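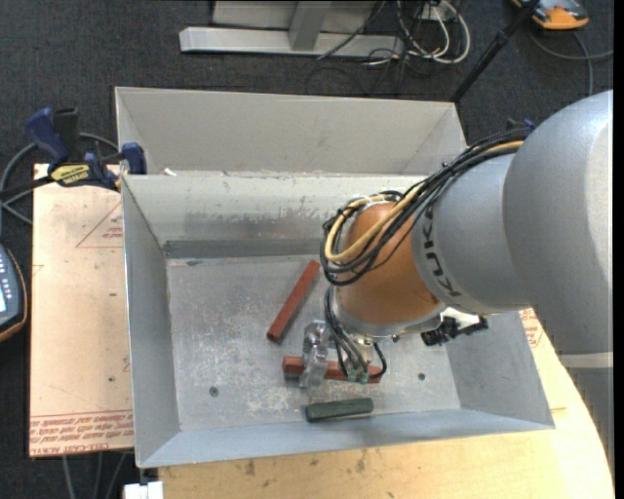
Etenesh Teshome
Research Engineer, Materials Storage Group, Kemville

Figure 3. Open sheet-metal bin with flared walls, holding two red bars and one green block. Wear is visible on the flat floor of the bin.

4.2 Bin geometry and floor wear

The bins considered in this section are open rectangular containers with a flat bottom and thin metal walls that flare outward. The flare allows empty bins to be nested for storage and gives a wider opening at the top than at the floor. It also means that a long part can come to rest with one end raised on a wall, a condition treated separately in Section 4.4.

Figure 3 shows a bin with a light load. The two bars lie at different angles, one diagonal and one nearly horizontal, and both are well away from a full layer. We refer to this condition as sparse. In a sparse bin the parts are free to slide when the bin is moved, and the contact between part and floor is spread over a large area. In a full bin the lower layer is held in place by the parts above it, and sliding is limited to the upper layers.

The floor in Figure 3 carries pale scratches and scuffs, with the wear most evident near the center and lower middle. A streaky worn band runs along the far inner wall, just above the darker strip at the rear edge of the floor. We record floor marks and wall marks as separate classes. Floor marks are graded by the share of the surface affected, and wall marks by their height above the floor.

Grading followed the Sotix procedure used in our earlier work. Each bin was emptied, wiped with a dry cloth, and viewed under the same lamp by two readers working independently. Where the readers disagreed by more than one grade, the bin was read again by Kazuhiro Kinoshita, and his grade was kept. The survey covered 128 bins at the Droltance store and produced 2,285 graded marks. Bins with bent rims or repaired corners were left out.

Fasteners set in the floor, two of which can be seen in Figure 3, were masked before grading. A part sliding across a fastener head may leave a short, bright mark beside it that differs in form from the longer scratches elsewhere. Marks within 30 mm of a fastener were therefore assigned to a third class and are not included in the floor totals.

Wear grade was not a good predictor of bin age. Several of the oldest bins had low floor grades, and the Simões store log shows that these had been used mainly for bagged goods. Load type was the stronger factor. Bins assigned to loose bars had higher grades in the middle of the floor than at the corners, while bins assigned to short blocks showed a more even spread. Results by load type are given in Section 4.3, using the same mark classes.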